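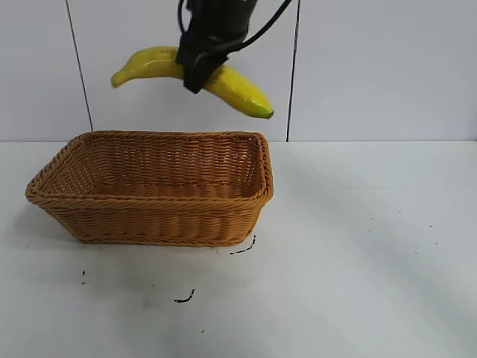 MINUTES – PACKING ROOM STAFF MEETING

Last updated: November 20, 2019

Present: Leonora Estrella (chair), Vlastimil Kolář, Deming Shen, Žofie Tóth (minutes)
Apologies: Vlastimil Krajčí

1. Previous minutes
Agreed, with one correction. Deming had asked for the pick rate in writing. The minutes said he had "welcomed" it.

2. Gripper trial, basket line
Leonora reported that the Zonow gripper has now been on the play food sets for two weeks. The banana into the basket is the item it does best. Deming asked about the items it does worst. Leonora said the supplier is working on the grapes.

Vlastimil Kolář said he had watched it for most of a morning and was not convinced. One toy at a time, one basket at a time, is slower than any of us, and someone still has to put out the next basket. Leonora said speed was not the purpose of the trial. Kolář asked what was, as the letter to staff in November talked about little else.

Figures for the last full shift: 284 baskets packed by the gripper, 24 of them repacked by hand. Žofie asked whether the time spent repacking was counted anywhere. It is not. Leonora will ask Cludico to add it to the daily sheet.

3. Jobs and hours
Leonora repeated that no posts will go as a result of the trial. Deming asked if that also covered the period after the trial. Leonora could not say – the decision sits with head office. Staff asked for this to be minuted as an unanswered question.

Žofie said that minding the gripper is being treated as a rest from packing. She did it for nearly a whole shift and found it duller and more tiring, mostly standing and waiting. Kolář agreed. Request for a stool and for turns of no more than two hours. Leonora agreed to the stool.

4. Training
Two people have had the half-day course. Nobody on lates has. Deming will not clear a stoppage until he has been shown how, and the meeting supported him.

5. Any other business
Tape guns still missing from bench four.

Actions
LE – repacking time on daily sheet; written answer on posts; stool
VK (Kolář) – draft rota for minding
DS – list of items dropped or misplaced, by type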